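Notes on replacing the fill valve and descaling the washer, 8/29/25

The washer is a Trallari front loader, bought used when I moved to the house on Skustholm. It had been taking longer and longer to fill. A normal cycle is listed as 60 minutes on the panel and had crept up well past that, and in February it started stopping with a fill error on cold cycles only. Warm cycles finished, slowly.

I measured flow first. With the cold hose disconnected from the machine and pointed into a bucket, the supply was fine, so the house plumbing was ruled out. The inlet screens were next. The hot one was clean. The cold one had a layer of gray grit on it that came off with a toothbrush. Flow improved for two weeks and then the error returned, which pointed at the valve body.

A Trallari valve costs more than I wanted to pay. Quintela sells a compatible part with the same thread and the same bracket holes. The coil resistance is listed at 1,000 ohms and mine measured a little under on both coils. The old cold coil also read normal, so the fault was mechanical, probably the diaphragm.

Swap procedure, short version: unplug, close both taps, take off the lid (two screws at the back), photograph the connectors, pull them, remove the bracket screw, and slide the valve out toward the inside. The internal hoses are held with spring clamps. Use real clamp pliers. I used slip-joint pliers on the first one and lost some skin.

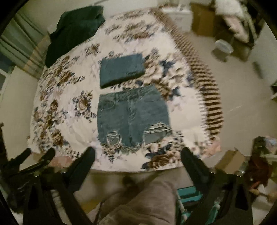 **Filed under: Laundry / Water**

Our water is hard. The test strip tops out before it gives a useful number, so I only know it is at the end of the chart. Scale ends up in the heater, the drum spider and the towels, in that order of cost.

I ran the descale on an empty drum with citric acid, at the hottest setting, 700 grams in total over two runs. The powder goes in the drum. If it goes in the detergent drawer it cakes, and then the siphon cap has to come out and be soaked separately. After the second run I pulled the drain filter and got a spoonful of white flakes and one dime.

Rimetti makes an inline cartridge that threads onto the cold hose. I have one installed now. It restricts flow slightly, and the fill takes longer with it than without, but it stays under the timeout. The cartridge has no indicator, so I wrote the machine's cycle count on it with a marker: 1,595. I'll compare when the fill slows down again.

Detergent dose matters more than I expected in hard water. The box has a separate column for it and I had been using the soft water column for years. Going up one line fixed the stiff towels without softener. Going up two lines left suds in the door seal.

Still open: the hot side of the old valve works, so I kept it in the parts bin. The cold tap behind the machine weeps a drop or two at the packing nut when it is half open - fully open it stays dry. I have the packing string but haven't shut the main off yet.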